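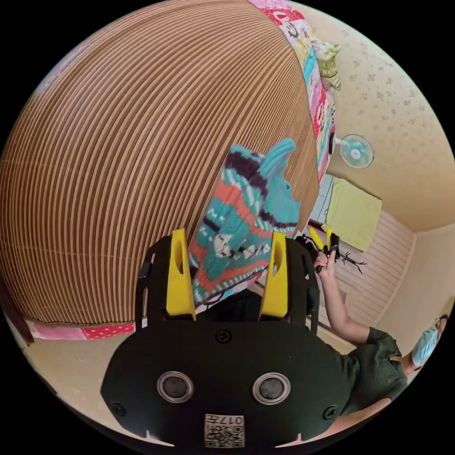 Figure 6. View from the tool camera during a sock task, with the item between the two fingers.

4.2 Grasp state estimation for soft items

The planner in Drellenow needs to know one thing before it commits to a motion: where the cloth is held, and which way the free part hangs. For rigid objects this is a solved step in our pipeline, and we reuse the Sedell pose tracker without changes. Cloth is far more fun. In Figure 6 the patterned sock is pinched between the yellow fingers with its cuff flaring up to the right, while the lower edge drops into the gap between them, so a tracker that only looks above the fingertips would miss a good part of the outline. We therefore crop a region that covers the full height of both fingers and feed it to a small segmentation network, which labels each pixel as finger, held item or background.

The striped cardboard directly behind the sock makes this a demanding view. Its curved bands compete with the stripes in the knit, and our first color-based model merged the two again and again. Adding a short history of 8 masks fixed most of this — the item moves with the fingers and the background does not, and the network picks up on that difference remarkably quickly. A second gripper close to the item, as in the same figure, is given its own label so that the planner can treat it as a moving obstacle or as a handover partner.

The estimator runs at 20 Hz on the Achterberg control computer, alongside the planner's 60 Hz command loop. Between updates we carry the last mask forward using the wrist motion. We were delighted to find that this simple step was enough for slow transfers. Fast ones still cause trouble, and Section 5 compares them with the Tedus baseline.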